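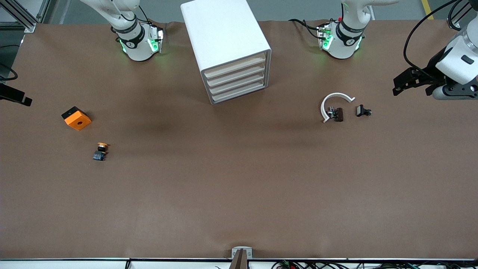
Plukerlow Bench Covering Paper, brown

Product group: Workshop and packing room
Sold by: the roll
Availability: in stock, allow longer for deliveries to islands

Plukerlow is a plain brown covering paper for work tables, packing benches and counters. It comes off the roll flat enough to lay straight down and has one smooth side and one slightly rougher side. Most customers put the smooth side up. The rough side grips the bench a little better and is the one to glue or tape to.

We have sold it since 2009. Before that we carried a thinner paper from another mill, which tore at the corners when it was pulled tight. Customers who still have the old rolls can use them up on the same dispenser.

Sizes

Standard roll: 1000 mm wide, 200 m long
Half-width rolls are cut to order from the standard roll and cannot be returned.
The core fits the Jelínek wall dispenser and the Jelínek under-bench bar. It does not fit the Moltell trolley without the adaptor collars, which are listed under Spares.

Laying it

Cut the sheet longer than the table and leave it for a few minutes before fixing. Paper that has been stored in a cold van or an unheated shed will move as it warms up, and if it is taped down straight away it tends to ripple by the afternoon. Start at one short end, fold the spare under the edge and tape it on the underside. Smooth towards the far end with a dry cloth. For tables wider than the roll, lay two lengths with a hand's width of overlap and tape the join along its whole length.

Low-tack paper tape is enough on varnished or painted tops. Do not use staples on laminate.

What it is suitable for

Packing and sorting, light assembly, marking out in pencil, craft and school work, covering a counter during decorating. It takes pencil and felt pen well. Ballpoint can go through if the top underneath is soft.

It is not waterproof. A small spill can be wiped up, but standing water will soak in and may mark a bare timber top. For wet work see the Closisa coated paper, which has the same width and core. Plukerlow is not approved for direct contact with food.

Storage

Keep rolls upright, in their wrapper, off a concrete floor. A roll left on its side for months gets a flat spot and will jump on the dispenser.

Questions we are asked

Can I order a single roll? Yes. Carriage is charged at the parcel rate for one or two rolls and at the pallet rate above that.

Is there a white version? There was. It was dropped last November and the remaining rolls have gone.

Does it go in the recycling? Clean paper does. Remove the tape first if your collector asks for it.

Ordering

Order code 1956. Trade accounts are looked after by Silvia Šimek, and cut-to-width orders by Branislav Brabec in the warehouse. Cutting is done on Tuesday, so please send widths in before then. Samples are A4 and free of charge.

Customers also look at: Jelínek wall dispenser, low-tack paper tape, Closisa coated paper, replacement cutter blades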